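Plastic Trays, Picnic Forks and Paper Plates: Keeping Them Usable

Plastic trays stain faster than people expect, and pale ones show it first. Rinse the tray as soon as the food is off it. If it sits overnight with tomato or curry on it, you will be scrubbing.

For small dark marks, mix baking soda with enough water to make a paste. Spread it on, leave it for 33 minutes or so, then rub with a soft cloth. Do not use a scouring pad. It scratches the surface and the scratches hold dirt. A rounded corner with a raised rim collects crumbs along the inside edge, and an old toothbrush gets them out.
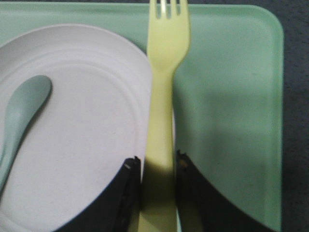
Plastic forks and spoons can be washed and used again if they are the thicker kind. Wash them by hand in warm soapy water. The top rack of the dishwasher is fine for some brands and will warp others, so try one piece before you put in the whole set. Check the tines on forks. If one is cracked, throw the fork out.

Dry everything before you store it. Stand the cutlery upright in a jar with the handles down until the water has run off, then put it away in a drawer or a lidded box. Trays stack well, but put a sheet of paper towel between them if they are going in a cupboard for the winter.

Paper plates are a different matter. They cannot be washed, and they go soft in a damp garage. Keep them in the wrapper with the open end folded over and clipped. I bought a pack of 50 in March and kept the last dozen flat in a kitchen drawer, and they were still stiff in the fall. For wet food such as beans or coleslaw, use two plates together, or set the plate on a tray so nobody has to carry it by the rim.

Plain paper plates with food on them can go in the compost if you tear them up first. Coated ones go in the trash. The town of Marnden takes neither in the recycling bin, and most other places have the same rule once there is grease on the paper.

Tips sent in by Gifty Quansah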